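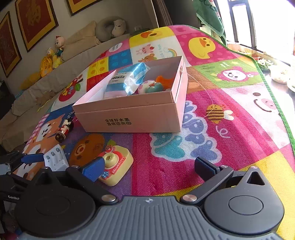 A children's play mat with cartoon characters, printed in colored squares.

Home | Projects | Reports | Contact

Mar 14, 2021 | By Ó Dálaigh | 6 min read

Footstep Noise Between Floors in Bosesside Apartments

1. Background

Most of the apartment buildings in Bosesside went up within a few years of each other and share the same basic layout. The living room of one unit sits over the living room of the next. Many owners have pulled up the old carpet and put in hard flooring, and complaints about noise from upstairs have gone up in the building newsletters we read.

Our group wanted to know what kinds of noise bother people most and what they have tried at home. We did not look at music or voices, which mostly travel through the air. We looked only at impact noise, meaning footsteps, dropped things, chairs being dragged, and children playing on the floor.

2. Survey

We picked the Hekier and Prundell buildings, which have 577 units between them. The building offices let us leave paper forms in the lobbies, and we printed 500. We got 323 back that were complete enough to use. Forms with only the first page filled in were left out.

The form asked what floor the person lived on, what their own floors were made of, which noises they heard from above, and at what time of day. The last page had space for comments. We started in September and stopped when the forms quit coming in.

3. What people said

Walking in shoes was the most common complaint in both buildings. Dragged chairs came second at Hekier. At Prundell, second place went to children running, but Prundell also has more large units, so there are probably more families living there.

Time of day mattered more than we expected. People who heard the same noise in the afternoon and at night often marked it as a problem only at night. Several wrote that early morning was worse than late evening, mainly on work days.

People on the top floor answered too. They had no one above them, so we used their forms only for the questions about flooring and about what they do to keep their own noise down.

4. What people have tried

Area rugs were the most common fix. Felt pads on chair legs were next, and a lot of people wrote that the pads fall off or collect dirt and need to be replaced. Families with small children mostly used play mats, either a single sheet that rolls up or squares that lock together. A few parents wrote that the mat covers only part of the room and the running happens in the hallway.

Taking shoes off at the door costs nothing, and many people said they already do it. The complaints about shoes come from the same buildings, so either the answers are a little generous or the people who wear shoes inside did not fill out the form.

5. Drop test

We also ran a small test in an empty unit at Hekier. One of us dropped a rubber ball from table height in the upstairs living room while another read a sound meter app in the room below. We did this on the bare floor, on a thin rug, and on the same rug with a felt pad under it. The rug alone made a small difference. The rug with the pad made a clear one.

A phone app is not a real sound meter, and it picked up traffic from the street. We threw out the readings taken while a truck was passing. The results show which setup was quieter, but we would not rely on the exact levels.

6. Problems with the study

People who are annoyed by noise are more likely to fill out a form about noise. We also had forms only in English. If we did this again we would go door to door on a few floors and try to get every unit, and we would borrow a proper meter from the physics lab before starting.

The survey form and the drop test readings are in the appendix.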